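Jocelyn Fajardo
Hilo: cómo monto una cesta de fruta para regalar sin que llegue golpeada. Me lo han pedido varias personas desde el viernes, así que lo dejo escrito.

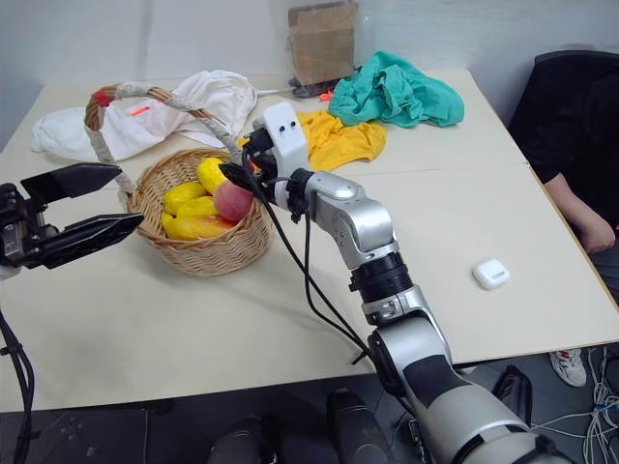 Mangos y una manzana en la cesta redonda de asa alta.

1/ La cesta es de mimbre, redonda y con asa en arco. Para fruta prefiero las redondas a las rectangulares. En las rectangulares las piezas se van a las esquinas y en el centro queda un hueco que luego hay que rellenar con papel.

2/ El asa lleva un cordón enrollado, entre blanco y gris. El mimbre pelado raspa la mano cuando la cesta pesa, y los mangos pesan. Si la vuestra viene sin forrar, cualquier cordón de algodón sirve. Un punto de cola al empezar, vueltas bien juntas, otro punto de cola al final.

3/ Hay un trocito rojo en el asa. En casa siempre ponemos algo rojo en las cestas de regalo, costumbre de mi abuela. Con un poco basta.

4/ La fruta. Mangos amarillos, alguno tirando a naranja. Los compro en la frutería Gatchalian, la de la calle del mercado viejo, y pido que estén a dos días de comerse. Si están en su punto el día de la compra, al destinatario le llegan pasados.

5/ Para saber si le quedan dos días: huele un poco por el lado del rabito y cede muy poco al apretar con la palma. Con la palma, por favor. El pulgar deja marca y al día siguiente la marca es marrón.

6/ El color engaña. Este año he abierto mangos amarillísimos que estaban ácidos y otros con la piel más apagada que eran pura miel. Me fío más del olor.

7/ Orden de colocación: primero el de atrás, luego el de la izquierda, el del centro, y el más grande delante. El grande tiene la parte más colorada, anaranjada y roja, y esa cara es la que va hacia quien recibe la cesta.

8/ La manzana va a la derecha de los mangos. Es roja y rosada y rompe un poco tanto amarillo. También se puede poner una pera, pero una pera madura al lado de un mango grande acaba con un golpe casi seguro.

9/ Aviso sobre la manzana: suelta etileno y acelera la maduración de lo que tiene al lado. Para una cesta que se entrega el mismo día da igual. Si la vais a tener tres días en casa, guardadla aparte y la ponéis al final.

10/ Me pregunta Kenneth Lagman si lavo la fruta antes. No. La limpio con un paño seco y ya está. La humedad se queda entre pieza y pieza y en el mimbre, y en mayo con este calor sale moho enseguida. Que la lave quien se la va a comer.

11/ Los paños. En la mesa tengo uno amarillo y otro verde azulado, arrugados porque los uso para todo. También la bolsa blanca de tela. Para limpiar mango, mejor paño suave que papel de cocina, que deja pelusa en la parte del rabito.

12/ La mesa blanca ayuda. Antes lo hacía en la de la cocina, que es oscura, y no veía si un mango había soltado resina. En blanco se ve cualquier gota, y la resina de mango mancha la ropa y no se va.

13/ Jocelyn Rivera (mi tocaya) pregunta por el transporte. Caja de cartón abierta por arriba, con el asa asomando. Si la cesta baila dentro, un paño doblado en cada lado. En el coche va en el suelo, detrás del asiento del copiloto. En el asiento se vuelca en la primera rotonda.

14/ En autobús es otra cosa. Llevo la cesta vacía en una mano y la fruta en una bolsa de tela, y la monto al llegar, en el portal. Son cinco minutos y se ahorra uno el disgusto.

15/ El celofán: no lo pongo. La fruta suda dentro y el plástico se empaña. Si queréis que vaya tapada, un pañuelo de tela atado al asa, sin apretar.

16/ Precio. La cesta me costó 40 pesos en un puesto de segunda mano, sin el cordón. Las nuevas de la tienda Sarnberg son bonitas pero bastante más caras, y el mimbre me pareció igual. Mirad bien la base antes de pagar: si cruje al apretarla, dejadla.

17/ Limpieza de la cesta cuando vuelve (a veces vuelve, la gente es amable): cepillo seco, un trapo apenas húmedo y al aire, a la sombra. Al sol directo el mimbre se abre y empieza a soltar astillas.

18/ Analyn Cabanatuan dice que ella pone una servilleta de lino en el fondo. Queda bien y protege la fruta de abajo. Yo la pongo solo cuando los mangos están muy maduros, porque la servilleta no suele volver.

19/ Sobre los mangos que se quedan sin sitio: en casa se comen esa noche, o se cortan en dados y al congelador en una bandeja, separados. Cuando están duros, a un bote. Para batidos duran meses.

20/ Mañana por la tarde subo lo de forrar el asa paso a paso, que es lo que más me habéis preguntado. El cordón que uso es de algodón de tres milímetros.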